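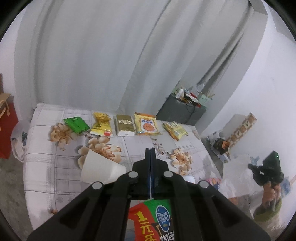
Drorkholm sells cheap phones, and its sales director for Asia does not mind when I use this word. She says that cheap is a correct description and that her customers use it themselves, in the shop, in front of the salesman. A snack package with "1元" on it in large characters has told the buyer the most important thing before he picks it up, and she would like her phones to be as clear. Her company's best-selling model, the Ploltenano, costs 80 dollars in most places where it is offered, and this number is printed on the front of the box, bigger than the name.

We spoke in October, at nine in the morning her time, by a video connection that broke down twice. She asked me not to use her name, as the company has a rule that only the chief executive is quoted by name. She has been with Drorkholm for 17 years and began in the warehouse, where she checked returned chargers.

I wanted to know first how a phone at this price can leave any profit. "On the phone alone, it leaves very little," she said. "I will not give you the figure, but if you guess something small, you can make it smaller. We earn on the cover, on the second charger, on the screen glass that the shop puts on for you. The shop also earns on these things, more than on the phone. So when the shop owner is deciding which phone to show to the customer, he is thinking about the cover."

Is this not a strange way to choose a phone? She laughed. "It is how it works everywhere. In expensive phones also, they only use nicer words."

The Ploltenano went on sale with a processor from Trivis, a chip supplier that until then delivered mainly to makers of tablets for children. The decision was criticized inside the company. According to the sales director, the engineers wanted to stay with the old supplier, whose chip was faster and whose engineers they knew. The old supplier could not promise quantities for the second half of the year. Trivis could, and it offered to keep a part of the stock near the assembly plant at its own expense.

"A slow phone that is in the shop will be sold. A fast phone that is on the ship will not be sold," she said. "But I must be fair. The first software on the Trivis chip was bad. The keyboard was late. You typed a word and you waited for the word. We had many complaints and they were right."

An update was sent out after two months. I asked how many owners have installed it, and she answered 57 percent. For a phone of this class she considers it a good result. Many people who buy the Ploltenano do not have an internet connection at home and pay for their data in small amounts, a day or a week at a time, and they do not want to spend it on an update. For this reason the company now asks shops to install it before the phone is handed over. Some do it and some do not. She has no way to force them, and she told me she has stopped writing angry messages about it.

The shops are the subject she speaks about with the greatest interest. Drorkholm does not sell from its own website, which surprised me, and it has no stores. Most of its phones go through Stasiv, a wholesaler which supplies small counters in market halls, at bus stations and next to pharmacies. These counters are often run by one person, and they take a few phones at once and pay when they are sold.

"People in our head office see this as something old, and every year a new colleague makes a presentation where we sell everything online," she said. "I always listen to it politely. Then I ask who will move the contacts from the old phone to the new one. Our buyer is maybe a driver, or a grandmother, or a boy with his first salary. He wants that somebody sits with him and moves the contacts. At the counter it takes half an hour, and it is included."

I asked if it is not risky to depend so much on one wholesaler. Here she was silent for some time, and I thought that the connection was broken again. Then she said that yes, it is a risk, and that Stasiv knows it very well. Last spring it asked for longer payment terms and received them. A second wholesaler was tried in two regions, with weak results, because the counters there already owed money to Stasiv and did not want to upset it.

The market itself does not make her task easier. Memory has become more expensive during the year, and in a phone of this price there are few places where the difference can be hidden. Several competitors raised their prices. Others kept the price and put in less storage, without a large announcement. Drorkholm has so far done neither. It removed the earphones from the box and changed to a thinner charger cable, and it delayed the next model.

"The cable I am not happy about," she said. "I was five years in returns, I know what happens with a thin cable. It breaks here, near the plug. I said it in the meeting. The saving was decided and now I am defending it to you, so you see how it is to be in sales."

And the price of 80 dollars? Will it still be on the box next year? She did not want to promise. The printing for the first quarter is already ordered, she said, with the number on it, and it would be unpleasant to put stickers over. After that it depends on memory and also on the currencies, which in several of her countries have been weak since summer. In one of them the counters change their prices in the morning and again after lunch.

Toward the end I asked which phone she carries herself. She held up a Ploltenano in a dark blue cover, with a scratch across the back, and said that she also has a second phone for work, made by a bigger company, because the internal messaging program does not run well on the Trivis chip. She asked if I would write this. I said that I would like to. She thought about it and agreed, on condition that I also write that the battery of the Ploltenano lasts longer.

The next model has a name already, but she would not tell it to me. It will again use a chip from Trivis, and the keyboard, she said, has been tested by people from the returns department.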